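Sandy ground (dry open land)

Sandy ground is open, mostly flat land where the surface is made of sand, dust, small stones or dry packed earth, and where few plants grow away from the edges. It is found at the border of deserts, in dry river plains and on land near villages that is no longer used for crops. The article treats the surface, the trees at its margin and the marks which are left by people and wheels, with examples from the Urnach plain.
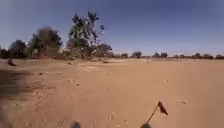
Written by Orathai Jitpraphai — last revised 1 January 2026

Surface

Fine sand takes marks easily. Wind makes ripples and shallow hollows in it, and a vehicle leaves grooves that may stay for a long time when no strong wind comes. On the Urnach plain the open sand is orange-tan in color, with paler patches farther out, and wheel tracks curve over it. Small pebbles lie on top here and there.

The size of the grains decides how the ground behaves. Sand grains are smaller than two millimeters; what is bigger is called gravel. Powdery sand gives way under the foot, while a mix of gravel and clay becomes hard in the dry season. Both kinds can occur on one piece of land, and the change between them is seldom a clear line.

Trees and shrubs

Trees on such land usually stand in groups, where their roots can reach water under the surface. Between the groups the ground may be bare. The crowns differ much: one tree is tall and thin with open branches, and its neighbor is round and dense. Low shrubs fill the space at the foot of the trees, and dust settles on the lower leaves, so that they look paler than the top.

In Urnach the local word for such a group is juvard, and the largest one is written on maps as Juvard with a capital letter. Its age is not known. An older map of the district gives 1,787 paces as the distance from Juvard to the Ahmadpour well, but the length of the pace is not explained.

Mounds and banks

Raised banks of earth are common at the side of open ground. Some are made by wind, which drops sand where brush slows it down. Others are left from digging, for example when a ditch is cleaned or a road is leveled. Dry brush often takes hold along the upper edge of a bank and helps to keep the soil in its place. From a low position a mound hides much of the land behind it, and a person standing at its far end can look very small against the trees. 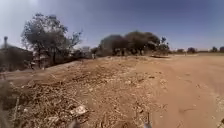
Tracks and paths

A path on dry ground is not always built. Repeated use presses the loose stones down or pushes them aside, and a lighter, smoother band appears. The path from Ahmadpour to Clundeo, up to 5 meters wide, is said to have begun in this way. After heavy rain in June people choose a new line beside the old one, and for a while two paths run together — later one of them is given up.

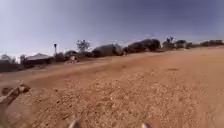 Gravelly ground with a smoother band of dirt, trees and a low building on the horizon.

See also: Dry river plain; Gravel; Wind erosion; Urnach district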